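자주 묻는 질문: 주방 정리 로봇 도입과 예산

Soler 도입 상담에서 많이 들어오는 질문을 모았습니다. 구내식당과 공유주방 담당자 기준으로 썼습니다. 최종 수정 11월 30일 화요일.

예산은 언제 신청해야 하나요?
내년 상반기에 설치하려면 9월 예산안에 들어가 있어야 합니다. 올해 시기를 놓쳤다면 본체는 다음 회계연도로 넘기고 현장 조사비만 먼저 잡는 곳이 많습니다.

본체 가격 외에 무엇이 드나요?
그리퍼, 설치 공사, 작업 학습, 연간 점검이 따로 견적에 올라갑니다. Soler 기본 구성은 본체와 그리퍼 한 쌍까지입니다. 전기 공사는 건물마다 달라서 견적에 넣지 않습니다.

학습 비용은 어떻게 계산하나요?
작업 한 종류당 3,000달러입니다. 젓가락을 서랍에 넣는 일과 접시를 선반에 쌓는 일은 두 종류로 봅니다. 같은 작업이라도 수납 트레이 모양이 바뀌면 재학습 여부를 다시 확인합니다.

사람의 작업 영상이 꼭 필요한가요?
필요합니다. 기본 학습에는 시연 영상 3,444건을 씁니다. Urnimley에서 준비한 공용 영상을 쓰면 추가 비용이 없고, 귀사 주방에서 새로 촬영하면 촬영비가 붙습니다.

설치까지 얼마나 걸리나요?
발주 후 14주입니다. 현장 조사는 그 안에 포함되고, 새로 촬영하는 경우 4주가 더해집니다.

임대도 되나요?
Piron을 통한 임대가 가능합니다. 계약 기간 중 그리퍼 교체는 임대료에 포함되고 학습 비용은 별도로 청구됩니다. 중도 해지 조건은 계약서 초안을 받은 뒤 꼭 확인하시기 바랍니다.

기존 서랍과 식기 바구니를 그대로 써도 되나요?
대부분 가능합니다. 서랍이 끝까지 열리는지, 트레이가 바닥에서 밀리지 않는지 먼저 보세요. 수저 바구니는 조리대 위 정해진 자리에 두어야 합니다. 서랍이나 트레이를 바꿀 계획이 있으면 현장 조사 전에 끝내는 편이 비용이 덜 듭니다.

젓가락 정리는 어떤 작업을 말하나요?
식기세척기용 바구니의 젓가락을 서랍 속 트레이로 옮겨 가지런히 눕히는 일입니다. 견적에서는 한 종류로 계산합니다.

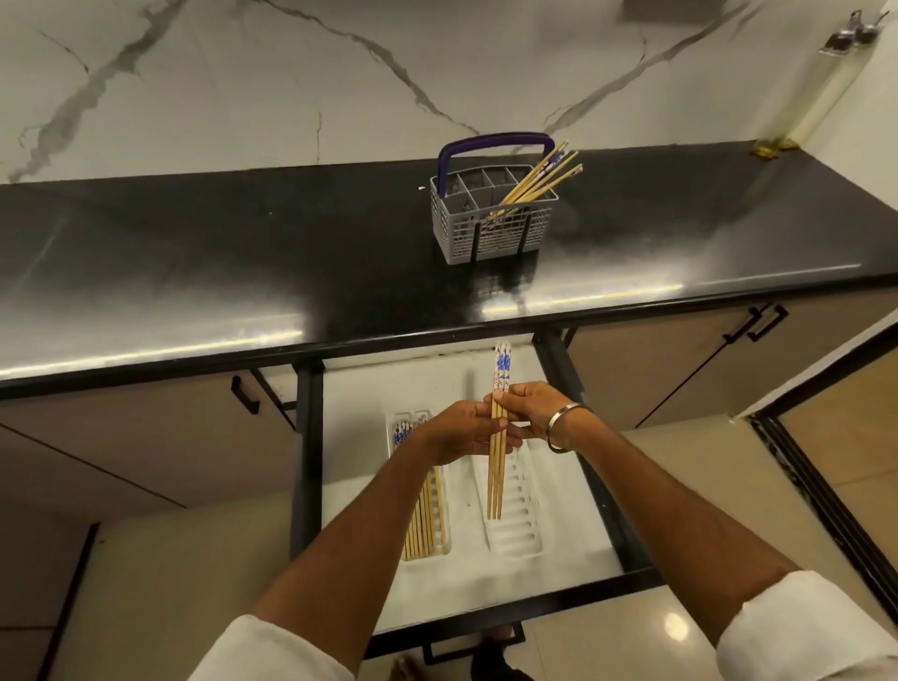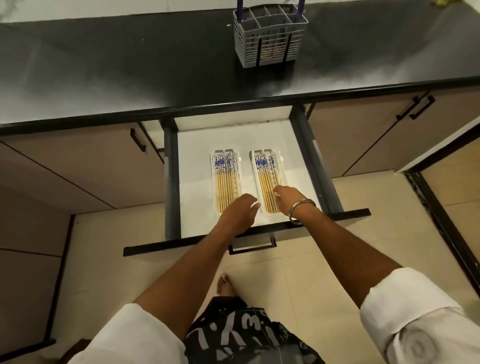
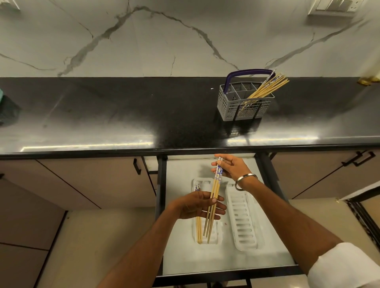 젓가락, 서랍 안에 나란히 둔 흰색 트레이 두 개, 조리대 위 회색 바구니

댓글 1
Nicanor Miranda
저희는 Gudness 지점 예산을 짜면서 학습 비용을 한 종류로만 잡았다가 숟가락 때문에 수정안을 다시 올렸습니다. 견적을 요청하기 전에 식기 종류부터 표로 만들어 두세요. 그리고 임대로 가더라도 전기 공사비는 첫해 예산에 따로 넣어야 합니다. 숟가락과 포크를 한 트레이에 섞어 넣는 경우에는 몇 종류로 계산하는지도 이 페이지에 추가해 주시면 좋겠습니다.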